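Scanning the family slides

7/26/25

I finished the last tray of slides this week. The job started in March, when my aunt moved to a smaller place in Trincombe and handed me two suitcases of Kodak trays and loose boxes. My mother had told me there might be a few hundred. I stopped keeping track after the first suitcase and just worked through them by decade.

Most were my grandfather's. He photographed bridges, parked cars, and the backs of people looking at lakes. He labeled almost none of it. The exceptions are the summers in Moura, where every cardboard mount has a name and a year in pencil, in my grandmother's handwriting. I assume she sat down one winter to do the whole lot and quit after Moura.

I settled on 2000 dots per inch for the ordinary slides and went higher for the ones I thought somebody might want to print. I tried everything at the top setting for the first evening and it was a waste of time. The film isn't that sharp, and neither was the focus. Blowing air over each mount before it goes in does more for the result than any setting in the software. I also stopped using the automatic dust removal, which was taking the buttons off people's shirts.

Storage was the part I had put off. The scans from the first month were sitting on my laptop and nowhere else, and the folder had reached 266 gigabytes. I keep an old desktop under the stairs for this kind of thing, so I put another drive in it and moved everything over in one night.

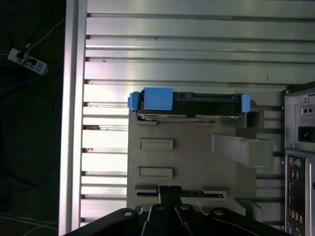

The copy finished before breakfast. I then made a second copy on an external drive, and that one lives at my cousin's apartment. She brings it when she comes for dinner, I update it, and she takes it home again. I looked at a paid online service too and may still do it, but the upload would take most of a month on our connection.

For file names I use the year, the place if I know it, and the number of the slide in its tray. When I don't know the year I write the decade and an x. I tried sorting by person and gave up, because half the people are strangers to me. One woman turns up in seven different trays, always in a white hat, at the beach in Pornaven and later at what looks like a wedding. My mother said she was a neighbor. My aunt was sure she was Sveva Dal Bello, who taught my grandmother to drive. I have put the second name in the notes with a question mark.

The colors took longer than I expected. The older boxes have gone pink, and correcting them one at a time would have kept me busy until Christmas. I fixed one slide from each box, saved those settings, and ran the rest of the box the same way. The skies are a little too green in places and I can live with it.

The slides themselves are going back to my aunt, who has found room for them in her hall closet. I kept one box, the trip to Kaltel, which has my mother at age six standing on a wall with her shoes in her hand. I'm having that one printed for her birthday.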